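# The Arm at Bench Two

Every old office computer that comes into the Fidalham shop has to be opened, and on a busy week that means 200 of them. For years the work went the same way: tower on its side, panel off, head down, fingers in. By Thursday afternoon people's wrists were sore and the talk had dried up.

Then the arm arrived, and I have to say I was ready to be bored by it. I've stood through a lot of robot demos! This one got me. It's slow, slower than anyone here with a pair of hands, but it will hang over a motherboard with a patience no person could keep up all day, and I stayed at the bench a good hour longer than I meant to.

The shop belongs to Jondstead, which buys retired machines from offices and schools and either fixes them up or takes them apart for the parts. The program that runs the arm is called Jokivis, and it lives on a computer in the back office. A person still decides what each tower is worth. Is it going back out the door, or is it going into the bins? That call takes experience (and a nose for burnt capacitors), and the people who make it are proud of it.

What they're handing over, bit by bit, is the reaching. The insides of a tower are cramped, with cables and metal brackets right where you want your knuckles to go, and the arm comes straight down from above. 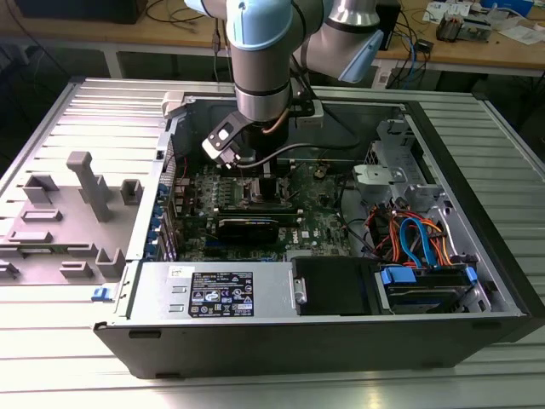
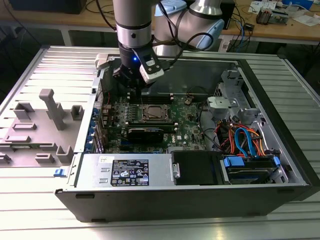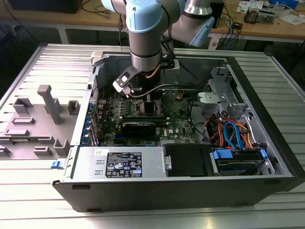
Ngozi Ojo told me she'd worried for weeks that she would end up as the robot's babysitter, and for the first month that was pretty much her day. Now she teaches it instead. She picks the next case, sets the order of the steps and stops the run when she doesn't like the look of a cable, and she says her hands no longer ache when she gets home.

The pay question came up early. Jondstead agreed that anyone trained on the arm would move up a grade, and the training takes 10 afternoons, on the clock. Two people turned it down and went on working by hand, which suits them fine. They're still the ones you call over for a stripped screw.

There are gripes, of course. The schedule is tighter, and lunch has to be staggered so the arm isn't left running alone. Bench two used to be the chatty end of the room, with the radio, and the radio has moved. A few of the old hands also miss the rhythm of doing one whole machine start to finish, and I understand that completely. There's real pleasure in it.

But the newer staff are learning faster than they used to. When a run stops halfway, everyone wanders over to work out why, and you get an argument about heatsinks and slot clips that would never have happened with five people bent over five separate towers. I learned more about the inside of a desktop in one of those huddles than in years of owning them.

The sister shop in Quezada gets its own arm in January. Ojo is going down for the first week to help set it up, and she's bringing her own screwdrivers.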